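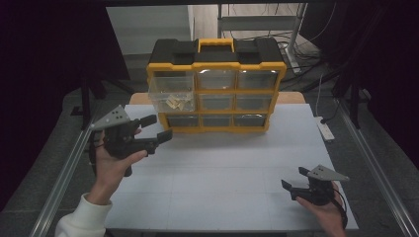
Wer hat die Seiten aus dem Tagebuch gerissen, die Mutter oder doch der Bruder? Meiner Meinung nach die Mutter, und zwar schon vor dem ersten Kapitel.

Notizen zur Krimiwerkstatt, August, kurz nach 22 Uhr. Ich bin mit »Wetuvora« jetzt auf Seite 300 und komme kaum zum Schreiben, weil ich dauernd zurückblättere! Yutong Mao hatte uns ja gewarnt, dass die Zeitsprünge in der Mitte anstrengend werden (stimmt), aber dass die Stimme des Bruders so gut sitzt, hatte ich nicht erwartet. Kurze Sätze, immer leicht beleidigt, und trotzdem mag man ihn.

Was ich mir für mein eigenes Manuskript abschaue: Kapitel 7 besteht nur aus einem Telefonat, und die Kommissarin Lo sagt darin fast nichts. Man hört sie trotzdem denken. Bei mir redet der Ermittler viel zu viel – auf Seite 71 erklärt er dem Leser glatt noch mal den ganzen Fall. Raus damit, heute noch.

Haoran Gu findet den Ort Catonov zu blass, »könnte überall sein«. Sehe ich anders, die Szene im Fährhaus hat mir gereicht, die Kälte im Flur und dieses ewige Radio. Streiten wir beim nächsten Treffen drüber.

Stand bei mir: 700 Wörter neu, 60 davon brauchbar, na ja. Die Szene mit der Nachbarin muss vor das Begräbnis, sonst weiß man zu früh, dass sie lügt. Und der Hund braucht einen anderen Namen, Ernix klingt nach Putzmittel.

Offen: Wer findet den Schlüssel? Yutong fragen, ob sie das Kapitel bis dahin lesen mag.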